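Reading notes: the Gakar memoir, second pass

I finished the second half of Kayode Igwe's memoir last night and can now say something about how it is put together. My earlier post covered the first 78 pages, up to the point where he leaves the Daltine hotel circuit and starts working clubs under his own name. I said then that the jokes were doing too much of the work. I still think that, with two exceptions noted further down.

The book is titled Gakar, after the street where he grew up. It is short and has no index, a nuisance in a book with this many club owners in it. The chapters are undated. I had to work out the order of the early tours from the posters reproduced in the back, and one of those contradicts the text: the poster puts Dedel before Stojanovska, and the chapter has them the other way round. Either the poster was printed before a change in the bookings or he misremembers. The editor should have caught it.

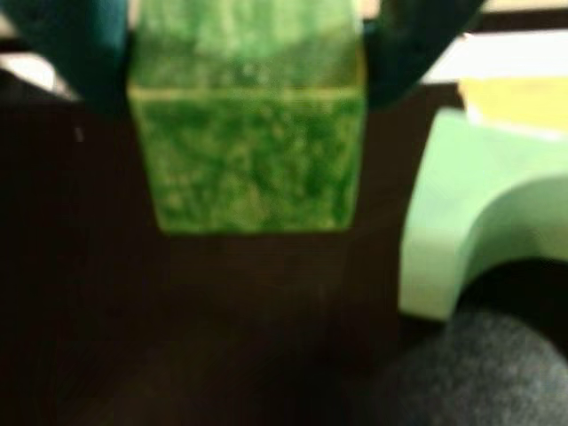 Green block, close up.

The first exception is the chapter on his grandfather, who was born in 1933 and sold radio parts. It runs nine pages without a punchline. Igwe describes the shop counter, the credit book and the method for testing valves, and leaves it there. The prose is plain and the sentences are short. When the grandfather turns up again in the stage material later on, the reader already knows which parts have been exaggerated and by how much. I would have liked the same treatment for the mother, who gets one paragraph and a recipe.

The second exception is the account of the bad night at Stojanovska. He prints the set list as written, then the set as performed, with the cut lines marked. It takes up most of page 103. I have read more than 2 dozen memoirs by comics and can't recall another that shows the working this way. He dropped the opener after one line and moved the closing story to the middle, where it had nothing to lean on.
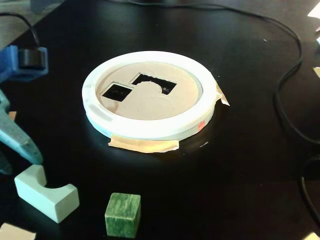
White ring and beige disk with two openings, on black.

Şengül Kocabaş wrote the foreword. It was evidently written for an earlier draft, as it refers to a chapter on television that isn't in my copy. Skip it until the end. Her remarks on timing are useful once you have read the club chapters, and hard to follow before that. 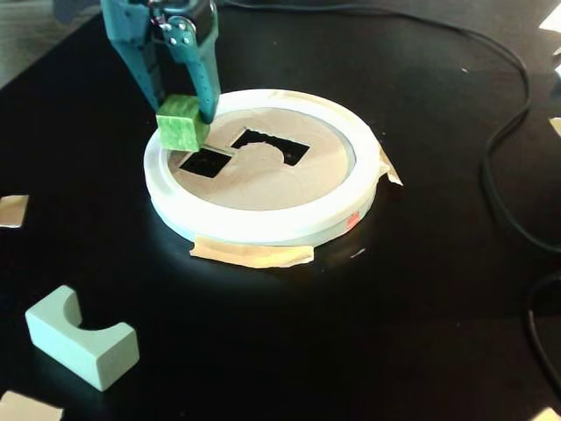 On the audio version: he reads it himself, slightly too fast, and changes some of the wording. The grandfather chapter loses a page. The set lists are left out completely, so if you only want the book for those, buy the paper copy. The type is small and the margins are narrow, but the binding lies flat.

Next is the Dedel collection of radio scripts, which I have in April from the library and will have to return before I've finished it.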